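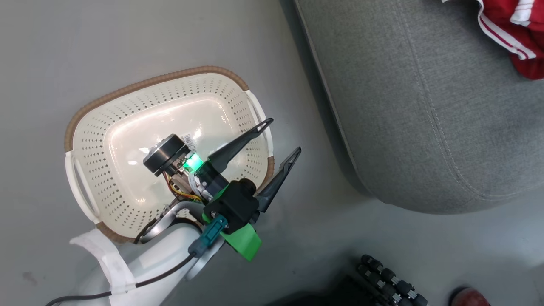 Friday, kit corner, Brultham

Started late this morning and spent the first stretch of it hunting for the basket, which Ashley had put away properly for once and so of course I walked past it twice. Back on the floor where I like it now. I've left the barcode label in the bottom for the time being. I picked at a corner with my nail and it began to tear, and half a label is worse than a whole one, so it wants a bit of warm water and some patience and I had neither.

I do like this basket. The one before it was a deep round thing and you had to go in up to the shoulder for the last sock. This one is wide enough that you can see what you've got, the holes in the sides let the air through, and the handles stick out far enough to get hold of without catching your knuckles. The brown rim is a bit garden furniture for my taste (Pui-shan loves it, we have agreed to differ). No lining in it, please. If somebody wants to put a lining in, come and talk to me first, I had enough of washing the lining of the last one.

Main job for today was sorting out how we take in the Wendholm kit. Up to now it's come in, been tipped out wherever there was room, and then been gone through by whoever was standing nearest. That was all right when it was a single bag. We had eight bags in April and I never want to see that floor again! Tops in one heap, shorts in another, and a third heap that turned out to be things from both which people had looked at and not decided about.

So the new way, as agreed with Pui-shan over a cup of tea and a packet of Ashley's biscuits:

Everything that hasn't been checked goes on the long grey seat.
Everything that has been checked goes in the basket.
If it needs mending it does not go in the basket, it goes on the hook with a ticket.
Only one bag open at a time.

I know the seat is meant for sitting on. It's the right height for it though, I can go along the whole length without bending, and red shows up so well on that pale grey that you don't leave anything behind. We tried the cutting table first and it was hopeless, you put a shirt down and there's a ruler under it, or the pins.

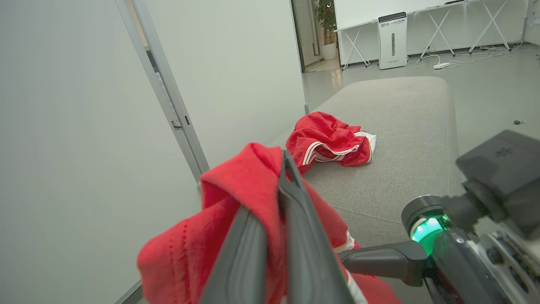
The shorts are harder to check than the tops, by the way. With a top you can hold it up by the shoulders and it more or less hangs itself out for you. Shorts come out of the bag in a knot with one leg inside the other, and you have to find the waistband before you can tell which way round you are. What works best for me is waistband first, run it round through both hands, then the side seams, then the hem. The white trim is where the trouble starts on this kit. Red is forgiving and white isn't, and anything that's going to lift or go grey does it along the trim a good while before the rest of the garment looks tired.

Thread for the trim: the white we've got is too bright. Against new trim it's fine, against trim that has been through the wash a season it looks like a chalk line. I had a go with the off-white from the Plirnik job and it sat much better, you'd have to know where to look. There are 26 reels of that left over in the bottom drawer, so I'm going to use it up on Wendholm and put the bright white back on the shelf. Pui-shan, if you were saving it for something, shout.

Stitch length, for my own memory as much as anybody's: a bit longer than I'd use on ordinary cotton. The short stitch I started with puckered on the test scrap, and the puckering got worse once I'd pressed it. Pressing cloth every time, iron on low, no exceptions for "just a quick one". (Me. I mean me. The test scrap has a shine on it now the exact shape of the tip of the iron.)

Moved the partitions while I was at it. The panels are on castors, which sounds marvellous until you want them to stop, and the feet stick out further than the panels do, so whatever you line up neatly along the bottom has a foot coming through it. I'd measured 1,788 mm for the basket and the seat together with a bit of room to get your own feet in, and it fits, but only if the seat goes in with its rounded front towards you and right up by the posts. The other way round you bark your shin on a castor every time you turn. Ask me how I know.
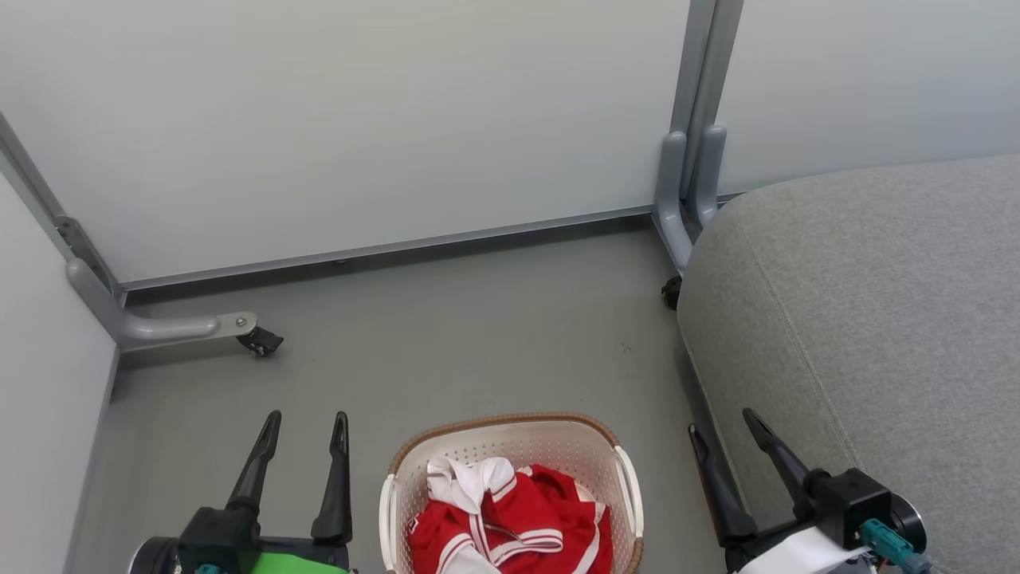

Basket in its new spot by the seat, with something red in it. Mind the castors behind.

Ashley came by at that point and wanted to know why the basket isn't pushed back against the panel. Well, I tried it. You end up leaning, and when you lean you drop things in over the far side and they go down by the rail, and then you're on your knees with a torch. Out in the open you can get at both handles and swing the whole lot round to carry it off. It does mean there's a basket in the middle of where people walk. I've asked everyone to go round.

Floor wants sweeping before kit comes out, that's going on the list too. It looks clean because it's smooth and grey and everything looks clean on it, and then you drop a white collar on it and find out.

Cords: any cord that's come halfway out gets pulled level and knotted before it goes in the basket, even if it's only going straight to the wash. I lost most of an hour last month threading them back with a safety pin. The proper bodkin is on order from Chou, together with a roll of the narrow white tape, 18 metres, which should see us through the lot unless the goalkeepers have been at it again.

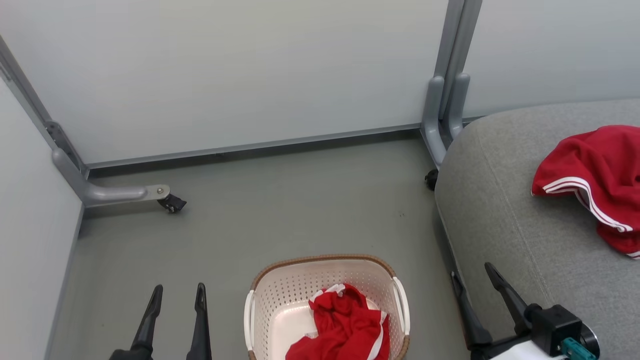 One in the basket, one on the seat.

Tried the new way on a small batch after lunch and I'm pleased with it. It's slower for the first few pieces, because you keep wanting to put things down in the old places, and then your hands get the idea. The undecided heap hasn't come back yet. Ashley says give it a week.

Things still to do:

Hook for the mending, the stick-on one has fallen off the panel again. Needs a proper over-the-top one, and somebody to measure how thick the panel is before we buy it.
More tickets, and a pencil on a string.
Soak that label off.
Ask Wendholm whether they want the names unpicked on the old tops or left. Pui-shan thinks left, I think unpicked, neither of us has asked them.
Find out if the seat cover comes off for washing. There's a seam running along the front curve but I couldn't find a zip, and I didn't like to pull at it.

Kettle's on, stopping here.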